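Start and Stop Buttons for a Home Workshop: Wiring the Mushroom Heads

Of all the little upgrades I've made to my bench, a proper pair of start and stop buttons is my favorite! They feel great under your palm, they're easy to find without looking, and the wiring takes an evening at most.

You need one green button, one red button, a contact block for each, some stranded control wire and a low-voltage supply. Mine were in a box of leftovers from Vikidance, the shop in Tristdale. Work on a pale, clear surface if you have one, so a dropped screw has nowhere to hide.

Step 1. Check the contacts

Stand the buttons up with the contact blocks at the bottom and the terminals where you can get a screwdriver on them.

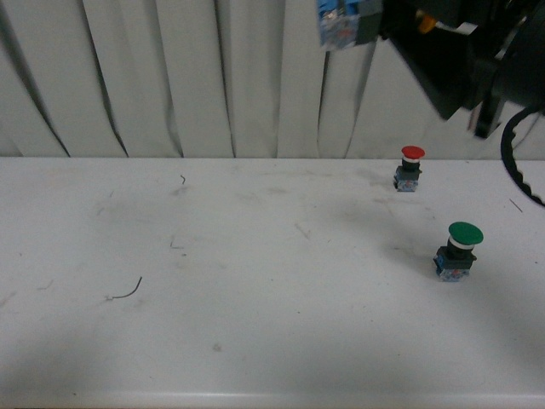
Set your meter to continuity and put a probe on each terminal of the block. Start wants a normally open contact: silent at rest, beeping when pressed. Stop wants a normally closed one, so it beeps until you push. Do this even if the blocks are marked — mine came out of a mixed box, and I'd sooner trust the meter.

Step 2. Cut and strip

Cut your leads 30 cm long. You can trim later, and it's so much nicer than coming up short. Strip just enough to fill the clamp, twist the strands and tighten the screw, then give each lead a good tug.

Step 3. Run the loop

Supply to stop, stop to start, start to the relay coil, and back to supply. A spare contact on the relay goes across the start button to hold it in. Press green and the relay clicks and stays. Press red and it drops out. I must have done it 29 times the first night, it's that satisfying.

Step 4. Clear up the offcuts

Snipped wire gets everywhere, and a stray piece across two terminals will spoil your day. Pick up the big bits, then go over the table with a strip of tape before you power anything.
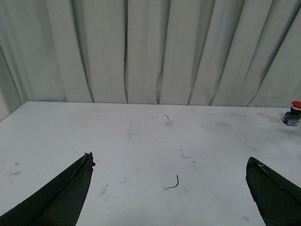
Dark bits of wire on the white tabletop, the biggest one curled like a J.

Next I'll be mounting both buttons in a box — drilling notes to follow.

Darmawan Yeoh, 25th April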